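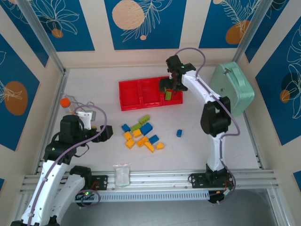
About Etance

By Maj-Britt Forsberg, test lead
April

Etance is an independent test bench for small robot arms, end effectors, cameras and motion controllers. We work for integrators and equipment buyers who have a shortlist and need comparable numbers before they place an order. We do not sell hardware and take no commission on hardware sold by others.

The company began in Mestlow as the evaluation section of Söderlund, a maker of packaging lines. It became a separate firm when outside requests for bench time exceeded internal ones. Söderlund is still a customer and is billed at the published rate.

What we test

Most of our work is on two-arm tabletop cells. The standard sorting task uses toy building blocks in several colors and a red tray with three compartments. The arms pick from a loose pile and place by color. Blocks with sloped sides are included on purpose, as parallel fingertips handle them less reliably than square ones. A full grip series is 200 picks per gripper, run with the same arm, controller settings and lighting.

For each pick we log:
- grip attempts before lift
- slip during transfer
- placement error at the tray
- cycle time
- motor current at the wrist

Camera comparisons use the same task. Each camera under test is mounted at a fixed position and calibrated against the same target, and the controller receives its output without additional filtering. Controllers are compared last, with gripper and camera held constant. Changing two components at once is not offered, although it is frequently requested.

Wear testing is a separate service. Fingertip pads are cycled for 80 hours and the grip series is then repeated. Cable routing is inspected at the wrist and elbow before and after.

Records

The archive holds 574 completed series covering 41 gripper models. Results are stored in Tradora, our own logging software, together with firmware versions, fastener torque and room temperature. Customers receive the raw logs and a written report. Failed picks are reported with the cause where it can be determined and as "undetermined" where it cannot.

Working with us

Send the part, its mounting drawing and the interface documentation. Adapter plates are made in house. Customers may attend any run except wear cycles, which continue overnight and through Sunday. Parts are returned in the condition the test leaves them.

Contact: Etance, Test Bench Office, Mestlow | © Etance | Back to top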